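How to fold denim flat on a table (and get the lint off after)

Posted 15/01/2026 in Laundry & Small Spaces

Quick one because I have a pile waiting. People keep asking how I get jeans and the heavier cotton stuff to stay folded when there's no iron and no folding board. Answer is mostly your hands. And a table with a bit of grip.

I do all of this in the corner room at the Wukgate place, which is small, so everything below assumes you have one table and not much else.

What you need

A table you can lean on. Mine has a matte, sort of soft top and it's great for this because cloth doesn't skate around. Glossy tables work but you'll be chasing the fabric.

A lint brush or a barely damp cloth.

A small box with a lid for the clips, spare buttons, safety pins etc.

Time – 18 minutes for a normal basket if you don't stop to look at your phone. I stop.

Before you start

Empty the pockets. All of them, including the tiny one. I washed a receipt in October and was picking it off black socks for a week.

Make sure the denim is bone dry. Thick seams hold water long after the rest feels done, so pinch the waistband and the inside leg seam. If either feels cool, back on the rack. Folding damp denim gets you a smell and a crease you can't get out, and then you're washing it again.

Shake each piece once, hard, away from the table. Not over it like I do.

Step 1. Lay it out

Piece goes down lengthwise, closest edge to you. For jeans, zip up and button first, then one leg over the other so the back pockets face out. For a flat piece like an apron, a cushion cover or a cut panel, just square the corners.

Run your palms from the middle out. Don't pull. Pulling stretches one side and you'll get a twist in the fold, which you won't notice until it's in the stack leaning over.

Step 2. Find the thick edge

Every piece has one. Waistband, hem, whichever seam is bulkiest. You want that edge on the outside of the last fold, not buried in the middle. Buried seams make a hump and the hump makes the stack tip. This is the bit most folding guides skip and it's probably half the battle.

With jeans, the crotch point sticks out when you lay the legs together. Tuck it back in so you have a straight line. Takes two seconds.

Step 3. Fold in, then in again

Jeans: hem up to just below the waistband, leave a small gap. Then thirds. You should end up with a rectangle that fits under your spread hand, or close to it.

Flat pieces: half, half again, stop when it feels like a firm little packet. If it springs open you've gone one fold too far for that weight of cloth. Undo one.

Kids' sizes only need halves. Don't bother with thirds, you get a lump.

Step 4. Press

Flat palm on top, fingers spread wide, and lean. Body weight from the shoulder, wrist relaxed. Other hand flat on the table so you don't tip forward and so the table stays put. Hold for a slow count, let up, turn the packet around and press again from the other end.

I keep the cloth over to the right side and leave the rest of the table clear for the next piece. Lefties flip it, obviosly.
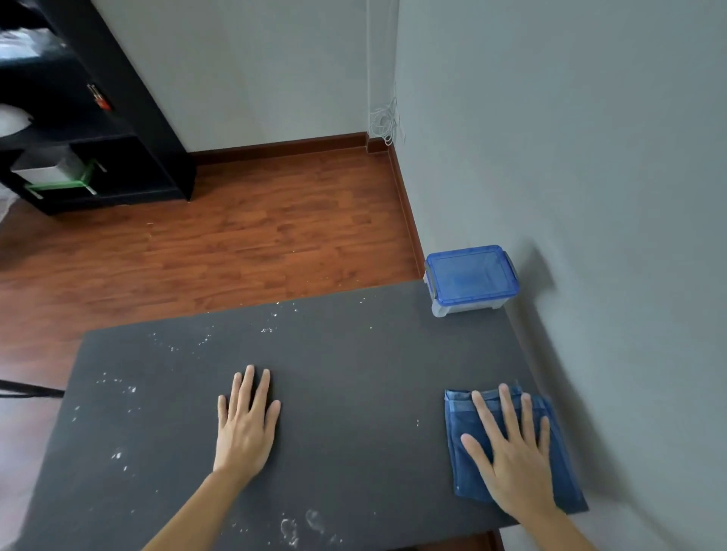

Step 5. Deal with the white bits

Dark table plus anything that sheds = white specks everywhere. Mine had them up near the far edge, along the left, and a smeary patch near the front. If yours looks the same, don't wipe with a dry hand. It just drags the stuff into a streak and then your next piece picks it up.

Do it like this. Move the folded packets off first. Brush from the far edge toward you in short strokes, one direction only. Catch it in your hand or a sheet of paper at the near edge. Then one pass with the barely damp cloth, and I do mean barely, wring it till nothing drips. Let the top dry before anything goes back on it.

Check the underside of your packets too. Lint likes the bottom one.

Floor gets a sweep at the end. Do it last or you'll be doing it twice. Get right in along the baseboard.

Step 6. Put away

Stack with the thick edges alternating, one facing you, one facing the wall. Keeps the pile level. If you use open cubbies, file the packets upright like books instead so you can see each one and pull it without wrecking the rest. Heaviest stuff low down.

Clips and loose buttons go in the lidded box and the lid gets latched. Ask me how I know.

A few questions I get

Does it replace ironing? No. It gets rid of the soft wrinkles from the dryer. Set-in creases need steam.

Can I use a towel on a slippery table? Yes, a thin one. Thick towels are too squishy and you lose the press.

How long do the folds hold? In a cubby, weeks. In a suitcase they loosen, so press again when you pack and put denim at the bottom.

What about stretch denim? Same steps, lighter hand on step 4. It wants to bounce back a bit, let it.

Next up is fitted sheets, which I've been putting of for ages. Send me your worst one.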